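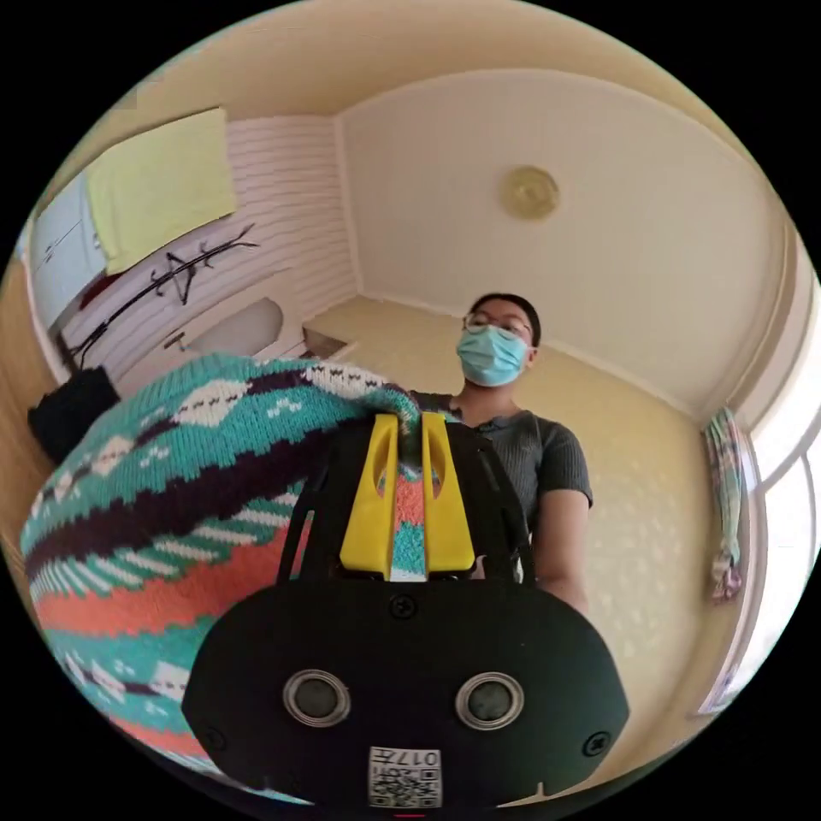

Ticket 3407
Project: Girnura (student laundry-handling project)
Queue: Hand-held gripper and recording
Opened by: recording team
Opened: 7 February 2018
Priority: medium
Status: closed, with one follow-up

Summary
Knit items make the finger opening value jump. T-shirts and towels record fine. Sweaters give sessions that the Graltik import script rejects.

Description
We are recording grasps of clothing with the hand-held gripper for the Girnura folding task. On sweaters, the finger opening value drops to zero while the fingers are still holding a fold of fabric. It then jumps back to a normal value. The import script treats this as a release followed by a new grasp, splits the session in two, and throws out the second half for being too short.

Error from the import log:

graltik import: segment 2 too short, skipped
graltik import: opening value out of range at sample 2549
graltik import: session 2143 marked incomplete

Expected: one session, one grasp, one release.
Got: two pieces, one of them discarded.

Steps to reproduce
1. Start a session from the laptop and wait for the ready tone.
2. Pinch a fold of sweater near the hem and close all the way.
3. Lift it and hold it still.
4. Turn the wrist slowly to the left, then back.
5. Release, stop the session, run the import.

The drop comes at step 4. We have not seen it at step 3.

Setup
Gripper with the yellow fingers, label 017H. Ketard logger on the laptop, version from the November image. Default calibration file. Batteries charged overnight.

Comment 1, software team
Please attach the raw log as well as the import output. The import script smooths the opening value before it checks it, so the sample number in the error is not always where the problem starts. Also, which calibration file is loaded? "Default" could mean the one that ships with Ketard or the one we saved over it in the fall.

Comment 2, recording team
Raw log attached. The calibration file is the one that ships with Ketard. We reinstalled the logger after the laptop was wiped and did not copy ours back.

Comment 3, software team
The shipped file has a closed position that is too wide for these fingers. Anything thinner than that reads as fully closed, and fully closed with no gap is logged as zero. A thick fold of knit should still be above the limit, so this may not be the whole problem. Copy our file back from the shared drive, restart the logger, and repeat the test on the same sweater. The logger only reads the file at startup.

Comment 4, recording team
Copied the file, restarted, repeated the test. Better but not fixed. The value no longer goes to zero on every turn. It still does it on some turns, always to the left. We tried a hand towel with the same motion and got a clean log. Tried a fleece jacket, also clean.

Comment 5, hardware team
If it depends on the direction of the turn, check the cable before anything else. Do this with no fabric in the fingers:

Open the fingers halfway and hold them there. Watch the live value in Ketard. Move the cable by hand close to the connector, left and then right. If the number changes while the fingers stay put, the connector is loose or the wire is going.

Do not tighten the screws on the body to try to fix this. They do not hold the connector.

Comment 6, recording team
Did the cable test. The value drops when the cable is pushed left. It does not drop when pushed right. Fingers did not move.

This probably explains the sweaters. They are the heaviest things on our list, and we turn the wrist further to keep the sleeves out of the view. The towel and the jacket were done with a smaller turn.

Comment 7, hardware team
Agreed, that is the connector. Swap the cable for the spare in the parts drawer, the one with the Ngau tag on it. Leave slack at the wrist and tie it down in one place only. The old cable was tied in two places and the short piece between them was taking all the pull. Put the bad one in the repair box with the ticket number on it so it does not end up back in the drawer.

Comment 8, recording team
Cable swapped. Ran the hand test again with no change in the value either way. Then recorded 3 sweater sessions with a full turn in both directions. All of them imported as one piece with one grasp and one release.

Question about the sessions recorded before the swap: can they be repaired, or do we record them over?

Comment 9, software team
Record the sweaters over. We could fill in the missing values, but the opening value is one of the things the model learns from, and we would be guessing at it during the part of the motion that matters. The towel and T-shirt sessions can stay if they pass the import with our calibration file. Run the import again on all of them and list any that fail.

Comment 10, recording team
Import run again. The towels pass. Two of the T-shirt sessions fail with the same out of range message and will be recorded over with the sweaters.

Resolution
Wrong calibration file loaded after reinstall, plus a loose connector on the gripper cable. File restored, cable replaced. Affected sessions to be recorded again.

Follow-up
Add a check to Ketard startup that shows the name and date of the calibration file on screen. Assigned to the software team, not started.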